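House Rules for the Blue Ball: A Gallery

Every arm program at Grindside has to get through the simulator before anyone lets it near the real cell, and every arm program starts with the same job: go to the ball, close on the ball, hold the ball. We have a written procedure for this. It is 13 pages long, and the ball has no opinion on any of them.

The procedure was drafted by Saodah Lau after a spring in which four of us tested the same grasp and came back with five results. People kept asking to see it in use without having to read it, so we've put up a few stills with the rules they go with. Clause numbers refer to the current revision. If your copy has a coffee ring on the cover, it isn't the current revision.

Clause 4 covers what you may call a grasp. A ball under the hand counts as "under the hand" and goes into the log in those words. You may write "held" once the contact readout agrees with you, and you must attach the readout. Darmawan Teoh would like it known that "looks held to me" was accepted for years and did no lasting harm. Darmawan's old logs are being redone.
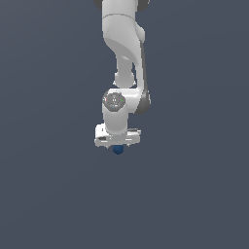

Ball tucked right up beneath the gripper. Clause 4 applies, so go and get the readout.

The next part is Clause 6, on approach. Fingers open before the hand comes down over the object, and they stay open until the program has checked where the object is. This sounds too obvious to write down. We wrote it down following the week of the closed-finger descents, when a perfectly good simulated ball was punched through its own starting position 809 times overnight. Puspita Tjoa found the log on Tuesday morning and printed the first page for the kitchen wall, where it remains.

Clause 6 also asks you to save one still with the fingers open and daylight between hand and ball. Reviewers are told to look at how the ball sits against each finger, and to send the run back if they can't tell. They enjoy this more than they should. 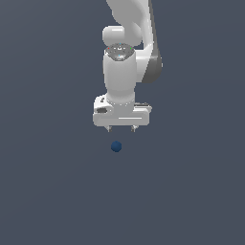 Fingers apart, small gap, ball nearer the left one. A reviewer will have something to say about that.

Two things people get wrong at this stage. The first is the background. Leave it plain. Every new starter wants to put in a factory floor, and one (a Ravetti secondee, very keen) put in a floor, a fence and a parked forklift, and then spent a day finding out which of them the arm was hitting. Clause 8 says the grasp test is run with the arm, the ball and nothing else. You can have your forklift back at Clause 11.

The second is the view. Clause 9 wants stills from more than one angle, since a hand this wide hides a great deal of what is going on beneath it. Pick your angles before the run. Picking the flattering one afterward is called "art direction" in the review notes, and it goes on your record in exactly those words.
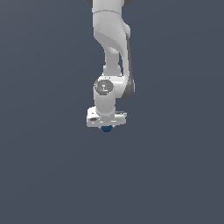

GRINDSIDE / SIMULATION AND SAFE PRACTICE GROUP

Plenty of wrist and hand on show, very little ball. A still like this is allowed in the file as long as it has company. On its own it proves that you own an arm.

The group is Saodah, Darmawan, Puspita, Rohani Chong on reviews and Svetozár Procházka, who looks after the physics settings and would prefer that you didn't. Gravity is his. If you switch it off for a test, Clause 10 says you write that in the header, in capitals, and you switch it back on before you go home. The ball staying put in mid-air is a convenience for testing approaches. It is poor evidence for a grip, and we have had to send back roughly half of all first submissions over it.

Rohani's other standing request concerns file names. "final", "final2" and "final_really" are not run numbers.

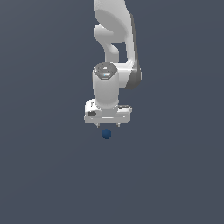
Open fingers again, ball below with clear space between. Nothing under it, so fill in the gravity line.

Sign-off takes 2 people, and neither may be the one who wrote the program. Both initial the cover sheet. Bakalis people visiting for the month can be second reviewer but not first, and visitors from Avano need to do the short induction before they get a login. The induction is Svetozár reading Clause 10 aloud.

Comments on the draft of Clause 12 (soft objects) go to Rohani by the end of March. Please stop sending them to Darmawan, who agrees with all of them.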